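Haf Phillips

A few notes on getting polyester team shirts clean without wrecking the print. I run the laundry room for a rec league and November is when people ask.

Print first. Most numbers on team shirts are heat-transfer vinyl or plastisol ink. Both are held on by something that softened with heat once and will soften again. The dryer does more damage than the washer.

Cold water, normal detergent, half the dose on the bottle. Polyester doesn't absorb much water, so extra detergent tends to stay on the surface and hold the smell you were trying to remove.

No fabric softener. It leaves a coating on the fiber. The shirt feels fine and then smells bad ten minutes into warmups.

For set-in odor: soak in cool water with an oxygen bleach for 3 hours, then wash as usual. Chlorine bleach is out. It yellows white polyester and attacks spandex in the trim.

Red next to white is the usual complaint. Dye in polyester is mostly stable in cold water. It starts to move when the wash is hot or the shirt sits damp in a bag overnight. Take it out of the bag.

Our log for the Midby gym covers 331 loads over two seasons. Print failures dropped by more than half after we stopped machine drying. Same washer, same detergent, same people forgetting socks in the drum.

Wash inside out. Zip up anything with a zipper, or put it in another load. Zipper teeth are what cause those short pulls along the side panels.

Drying: hang by the hem, out of direct sun. Hanging from the shoulders stretches a wet armhole and the binding goes wavy. Flat is fine too if you have the space.

Wrinkles: steam from the inside, never an iron on the number. If an edge of vinyl lifts, cover it with parchment paper and press for a few seconds on low. Let it cool before you touch it.

Storage: fold so the number lies flat with no crease through a digit. A crease left all summer becomes a crack by the first game.
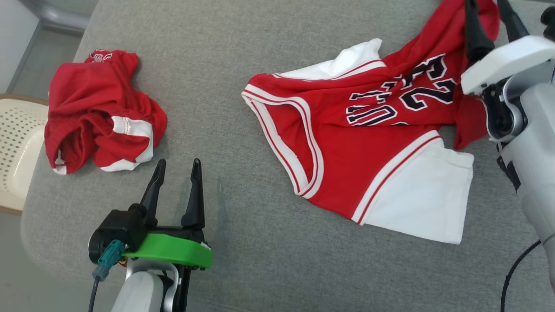 Mesh shorts get the same treatment, except tie the drawstring before they go in.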